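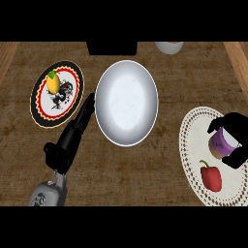
Tamara Semeniuk wrote to us in her first week that a rule is only good if the person on the evening turn can follow it without asking anybody, and that most of ours at that time were not good. She was right. We kept her letter, and when people ask what our company does, we usually begin with it.

12 shares | 4 comments

About Grostora

We are a small company that writes working rules for robots that handle things with two arms on a table. We do not build the robots. Our customers build them or buy them, and then they need somebody to say what the robot may touch, how it should hold it, when it must stop, and who is allowed to start it again. They also need this in writing, in words that a new employee can read.

We started with one document of 28 pages for a client called Joltier. It was too long, and we know this because the operators made their own version on one sheet and hung it over the desk. We asked for a copy of that sheet. Our present format comes from it: the main rules on the first page, the explanations behind, and nothing important hidden in a footnote.

How we work

Every rule is tried in simulation before it goes to a real table. We use everyday things for this: plates, a bowl, a cup, fruit and vegetables. A plate with something lying on it is a harder question than a plate alone. If the arm is told to move the plate, must the lemon come off first? Two good engineers will give you two different answers, and so the rule has to say it.

Our library has 3,235 written cases today. Each case has a starting layout, the instruction given to the arms, and the behavior we accept. We also write the behavior we do not accept, which takes more time. A case is approved when 3 readers understand it in the same way. When they do not, we change the words of the case and ask other readers, because the first ones already know what we wanted to say.

Some rules we ask every customer to keep:

One arm holding an object does not give the other arm permission to take it. A handover must be in the instruction.

A hand that comes near the rim of a dish slows down before contact, also when the dish is empty.

If an object cannot be recognized with certainty, it stays where it is and the operator gets a message.

A passed test in simulation is written down as a simulation result. It is never copied into the report for the real cell.

Restart is done by a person who can see the whole table.

The fourth one brings us the most discussions. Customers are in a hurry, and the simulated run often looks very convincing. But friction, weight and softness in the simulation are numbers that we chose, and a real pepper did not read them. We keep the two kinds of results in separate folders with separate signatures, and we have lost one contract for this. We would do it again.

Firik and Yazdani

People sometimes mix up these two names. Firik is our tool for keeping the cases in order. It shows which rule a case belongs to and when the wording was last changed -- a simple thing, but before it we had spreadsheets in four places. Yazdani is the course for operators. It takes 20 hours, and half of them are spent on stopping: how to stop, how to write down why, and how to refuse a restart when a supervisor is standing next to you.

We open new course groups in September. Lessons begin at 8:30 in the morning, and we ask participants to bring the rules they use now, also the bad ones. Old notes with coffee on them are welcome.

Working with us

Write a few sentences about your table, your arms and the objects you handle. You don't need a finished specification. If your task is outside of what we know, for example people sharing the table with the moving arms, we will say it in the first answer and give you the reasons -- we have not enough cases for that kind of work yet, and we do not sell rules we have not tried.

Share this page (12) | Comments (4)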